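Wiltach Padlocks and Key Safes
April 15, 2019
By Ute Kettler
Filed under: Locks & Keys, Outdoor Security

I've been selling locks for a long while now, and the thing I get asked for more than anything else is a decent padlock for outside. Sheds, side gates, bike stores, that sort of job. So I've finally put the whole Wiltach range on one page, along with the key safe that goes with it, and I'll try to tell you what I'd tell you if you were leaning on my counter.
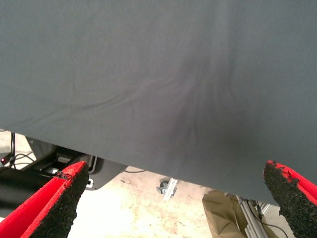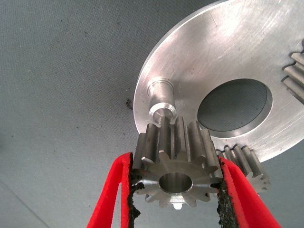 The Wiltach comes in two shackle lengths. The short one suits a hasp and staple on a shed door, and it's the one most people should buy. The long one is for chains and for those chunky old gates where a normal shackle won't reach round. Please do go and look at your gate before you order! I've had people swear blind they needed the long version, then come back a week later because there was so much slack in it that anyone could get a bar through. If it's for a chain, go long. If it's for a hasp, go short, and if you really can't tell then send me a photo and I'll have a look.

Both take the same key, and this is the bit I like best. You can have up to 20 of them keyed alike, so the shed, the gate and the bin store all open with the one key and you aren't stood there in the rain going through a bunch the size of a fist. Tell me at the time of ordering, though. I can re-pin them afterwards but it takes me a good bit of fiddling and I do have to charge for it.

You get four keys with each lock, or four with the set if you're having them keyed alike. Extra ones are cut here in the shop while you wait. I keep the blanks in and so does Ctibor Říha at Kopecký, if you're over that side of town and don't fancy the drive. Bring an original with you if you can — a copy of a copy of a copy will go in the lock and turn nicely at home, then stick the first cold morning you need it.

Now, the weather. The Wiltach has a sliding cover over the keyway and a drain hole at the bottom, and the drain hole has to point down. I know that sounds daft, but I went to see Radoslava Kratochvíl's allotment gate in February and she'd got hers on sideways, full of water and frozen solid. We thawed it out, dried it, gave it a squirt of graphite and it's been fine since. Don't use cooking oil. Don't use the thick grease from the garage either, it holds the grit. A little dry lubricant twice a year is plenty.

The key safe is made by Ukis and screws to the wall with the fixings in the box. They're for brick. If you've got render over block, ask me for the longer ones, they cost next to nothing. It has push buttons, a rubber cover, and room inside for two door keys and a small padlock key, but it won't take a car fob, I've tried. Change the code when you fit it, and change it again if you've had builders in. Put it somewhere you can reach without stretching but that doesn't face the street. Mine is round the side behind the water butt.

I used to sell the Flododgate padlock as well and some of you still ask for it. I've stopped. The body was good but the spring went on too many of them, and I got tired of swapping them over. If you've got one that works, keep using it, and I do still have a few keys for them in a drawer.

Padlocks are usually on the shelf. Keyed-alike sets take me nine days. Everything on this page can come back within 90 days if it's the wrong size, so long as it's clean and you've still got all the keys. Ring and ask for me or Dagmar, or just call in — we're open through lunch.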